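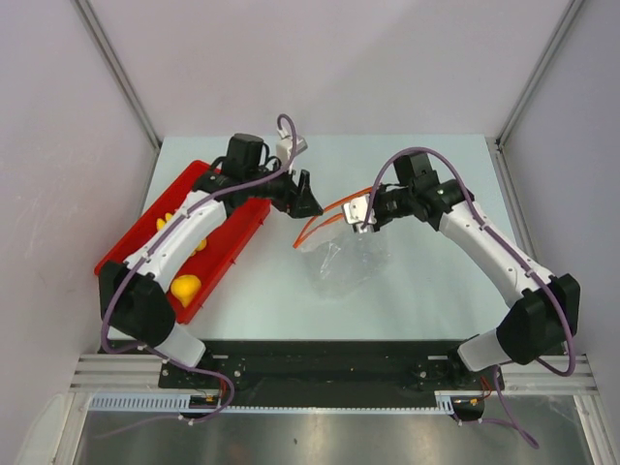
10th May

Tray day. The red one is back in service on the left side of the blue top, set on the diagonal, with the yellow things in it. Everything else that used to live in it has gone to the shelf or the trash.

First job was the name. In the props list the tray is "tray, red, shallow." In the Wernela order it is item 2082. On the shelf label it is "DUCK TRAY," in marker, in capitals, by someone who felt strongly. I have gone with 2082 in the list and left the label alone, as I know which of those people will look for it under.

Second job, the yellow things themselves. The list had them as "duck + pieces," which was fine until I had to order a spare piece. The big rounded one looks enough like a rubber duck that I will go on calling it that. The two small ones are now "yellow small A" and "yellow small B." I did consider better names. There was a short discussion at lunch and the better names were worse.

Washed the tray before any of this. The small holes along the edges hold dust in a way I would admire in a filter. Soap and a bottle brush got most of it, then a wooden toothpick for the remainder, then a second toothpick after the first one snapped off in a hole and had to be pushed out with a paper clip. Twenty minutes I will not see again. Do not use the orange cleaner on the red plastic. The Inar tray got the orange cleaner in August and has been tacky ever since, and everything placed in it has to be peeled out.

Washed the yellow things in the sink with 200 ml of warm water and a drop of dish soap. Bigger amounts of water just mean the duck floats off and you chase it. Dried on a paper towel, then shaken, then dried again. It holds more water than you would think, and it gives it back when it feels like it. Left it on the windowsill through lunch and got one last dribble down my sleeve at the end.

Weighed the tray with all three in it on the kitchen scale: 265 g. I have written that inside the cupboard door, so a missing piece can be spotted without a meeting.

Tabletop: wiped with a plain damp cloth. The light blue shows every fingerprint and every coffee ring, and for once the coffee ring was not mine. Tape residue near one side from the Gavrilă setup came off with a plastic scraper and some patience. Please stop using the cheap masking tape for marking positions. It goes on like tape and comes off like varnish. There is a full roll of the good stuff in drawer 2, under the zip ties, where I hid it.

Angle of the tray: I tried it square to the front first. Looks tidy, and the raised rim nearest you ends up exactly where your wrist wants to be when you drop things in by hand. Turned it so the long edges run from near left to back right and it is much nicer. Did not mark the position. If we still like it at the end of the week I will mark it with the good tape. If we don't, I have saved myself the scraping.

The duck keeps sliding to the low part of the conversation about what goes in this tray, so, for the record: yellow only. The Dadutar box has its own container and its own colors, and the mixing last time cost me an evening of sorting things that were, depending on the lamp, either yellow or a sort of disappointed orange. If you can't decide, it goes in the clear bag.

Still to do:
Reorder toothpicks (mine, from home, I want it noted)
Second red tray from Wernela, same item number, if they still make it
Throw out the Inar tray or admit we are keeping it
Correct the props list, which still says the duck is green
Find the lid for the Dadutar box. It was last seen under a plant.

Later: found the lid. Still under the plant. The plant is doing well, so I have left it there and cut a new lid out of cardboard.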